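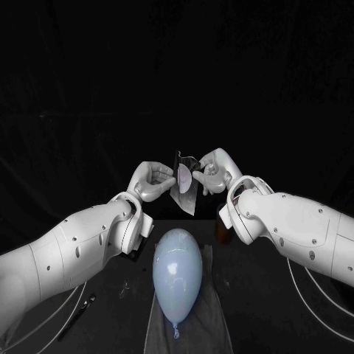 Folha de plástico transparente, fina e já com vincos

Como dobrar plástico fino sem ele ficar todo amassado?
Tenho umas folhas transparentes que uso para cobrir peças na mesa e queria guardar para usar de novo. Sempre que dobro, ficam marcas e a folha gruda nela mesma. São de 500 mm de largura. Tem algum jeito?

Ulises Rivadeneyra
Não dobre, enrole. Pegue um tubo de papelão, prenda uma borda com um pedacinho de fita e vá girando com a folha esticada. Segure pelos dois lados, perto da borda de cima, e deixe pender um pouco antes de começar - o ar sai e ela gruda menos. Os vincos antigos não somem de todo, mas as minhas melhoraram depois de quase 87 dias no rolo.

pikorora
passa ferro morno com um pano em cima. comigo deu certo 1 vez, na outra derreteu

Lernia
Ferro eu não arriscaria em filme fino. Se grudar, limpe a mesa e a folha com pano seco antes de enrolar, poeira também risca. Comprei um rolo novo em novembro e guardo em pé no armário, dentro da caixa.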